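Packaging bench notebook, Cadwaladr
Feb 14, 2026

Label adhesive, Dullis vs. our old paste. Second look.

Came in on a weekend to get the cold cabinet emptied before the cans sat there longer than the plan says. The plan says a lot of things. Writing this up while it is fresh so we don't end up with three versions of it by the time purchasing asks.

Background for anyone picking this up cold. Testosard wants us to switch from the starch paste to Dullis on all paper wraparound labels. Their sheet claims the lap seam holds through condensation, that labels don't flag (lift at the overlap edge) after chilling, and that one grade covers every can diameter we run. I believe the first claim more than I did in September. I don't believe the third at all, and the second depends on what you are willing to call flagging.

What the sheet doesn't say: what paper they used, which way the grain ran, how long the cans stood before they went cold, or who decided a label had passed. There is a bar chart. The bar for Dullis is tall and the bar for "conventional paste" is short, and the vertical axis is marked "performance." I asked for the raw numbers behind it and got the same chart back in a different color.

Setup, same as last time except where noted:

Plain tinplate cans, tall and short, wiped with alcohol and left to dry on the rack.
Our regular label stock, reel 509, grain running up and down the can. Last time half of them were cut crosswise by mistake, so I am throwing out every comparison from that round, including the ones I liked.
Dullis straight from the pail. Starch paste mixed to the card on the wall.
Labels put on by hand over the mandrel, lap pressed with the felt roller.
Overnight on the bench, then cold cabinet, then out into room air until the condensation had come and gone.

The felt roller bothers me. The line uses a belt and the pressure there is even. By hand it is whatever my wrist feels like doing. I tried to be fair and alternated, one Dullis, one paste, so that at least the tiredness gets shared. Somebody should still do a set blind. I knew which was which the whole time, because Dullis smells like pool toys.

Cold results, tall cans. Dullis laps stayed down. I picked at them with a fingernail and got paper tear, fibers left on the glue, which is what you want. Paste laps mostly stayed down too! The sheet has paste failing all over the place and I did not see that. A few paste labels had a soft corner at the bottom where water collects above the rim. Same soft corner on one of the Dullis cans, in the same spot. To me that points at the water and the way the can sits in the tray, and the glue gets blamed or praised for it depending on who is selling.

Short cans are a different story. The labels are narrow bands, there is hardly any lap height to hold on to, and the paper has to turn a wider curve. Dullis skinned over before I could get the lap closed on several of them. Once it skins, it looks stuck, feels stuck, and comes up clean in one piece when you bend the corner back. Paste is slow enough that this never happened. The sheet has nothing about open time. I wrote "OPEN TIME??" on it in marker and pinned it to the board.

On the line the gap between glue and lap is far shorter than my hands can manage, so this could vanish. Or it could show up after every jam, when the labels sit there glued and waiting while someone clears the infeed. We do have jams. The Testosard demo did not have jams, but the Testosard demo was a video.

Tray marks. Both glues showed a faint ring where cans had been touching each other wet. Not an adhesive problem. Noting it so it doesn't get written up as one later.

Side question from purchasing: what about Zosance? They make a label glue too and it is cheaper per pail. We have no Zosance in the building. I have read their page, and it makes the same three promises in nearly the same order, which makes me trust both pages a bit less. If someone wants it tested, get me a pail, sealed, with a batch number on it, and not the half jar a rep carries around in a warm car.

Cost, as far as I can work it out. The pail price of Dullis is 740 and the sheet says it covers more cans per pail than paste by a wide margin. That margin assumes a glue film thinner than our applicator can lay down. I set the blade to its lowest stop and weighed a label before and after, and we are putting down more than they assume. So the saving on their sheet is a saving on a machine we don't own. I am not saying it costs more in the end. I am saying the number in the email going around is their number.

Cleanup. Paste comes off the roller with warm water. Dullis comes off with warm water if you catch it right away, and after that it comes off with a scraper and bad language. Left one brush in the sink over lunch and it is now a stick. Worth asking the line crew about this before anyone signs, they are the ones who will be scraping.

Formats to carry into the next round. Keep it to the tall and the short, drop the mid size, it behaves like the tall one and only eats cabinet space. Both heights go in every tray, with the short cans on both edges and in the middle, so we can tell a shape effect from a shelf effect. Last time the short ones all went on the bottom shelf, right over the drip pan, and then we were surprised that they got wet. 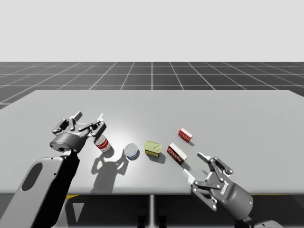 Soup can upright, tuna-style can to its right.

Still to do:

Time the skin on Dullis properly. Glass plate, drawdown bar, stopwatch, finger. Do it at bench temperature and again near the oven wall where it is always stuffy.

Soft corner: stand some cans on mesh and some flat in the tray, same glue on all of them. If the mesh cans come out clean we can stop arguing about adhesive for that defect.

Ask Testosard for the paper spec again. In writing. The phone answer was "standard stock," and I have never met that paper.

Get a stretch on the real line before anyone says the word "approved." The request form wants a run size, so I put 2000, both glues, with one deliberate stop in the middle of each. Production will complain about the stop. The stop is the part I care about.

Where I stand tonight: Dullis is a decent glue on tall cans with the grain the right way. So is the paste. I can't tell them apart by the laps on the tall cans, and on the short ones I would take the paste until the open time is settled. The email that says testing "confirmed the supplier's findings" is wrong and I have asked for it to be pulled. We confirmed one of them, on one shape.

Cabinet is off and propped open to dry. Leftover labeled cans are on the rack by the window, Dullis on the left, marked D on the lid. Please leave them alone, I want to see what the lap edges look like after some ordinary sitting around.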